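Sallstead Textile Reuse Program
@SallsteadReuse
April 18, 2019

1/ The spring collection of household linens is now open to all Sallstead addresses. Residents may leave sheets, pillowcases, blankets, towels and curtains at any of the 5 drop-off sites through the end of the month.

2/ The February collection brought in 2,077 pounds of linens. Items in good condition went to the Dalent family shelter. The remainder was sent to Covico for sorting and recycling into wiping cloths and padding.

3/ All items must be washed and fully dried before drop-off. Damp bags cannot be accepted, as mildew spreads quickly in storage. Stains and small tears are acceptable. Please tie bags closed and keep each one under 20 pounds.

4/ Fitted and flat sheets of the same size should be folded together where possible. The shelter has asked for twin and full sizes in particular. Mattress pads and foam pillows are not part of this program and should go to the Valtonen Road transfer station.
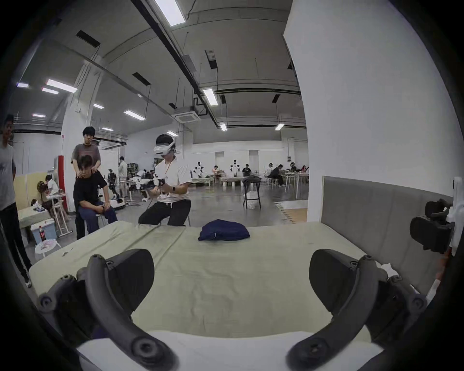

5/ Sets with a missing pillowcase are still welcome. A slip of paper with the bed size, pinned to the top sheet, saves a good deal of measuring at the sorting tables.

6/ Drop-off sites open at 9 a.m. on weekdays. The Valtonen Road site is also open on Saturday mornings. Residents who are unable to travel may request a pickup through the program office by phone or at the front desk.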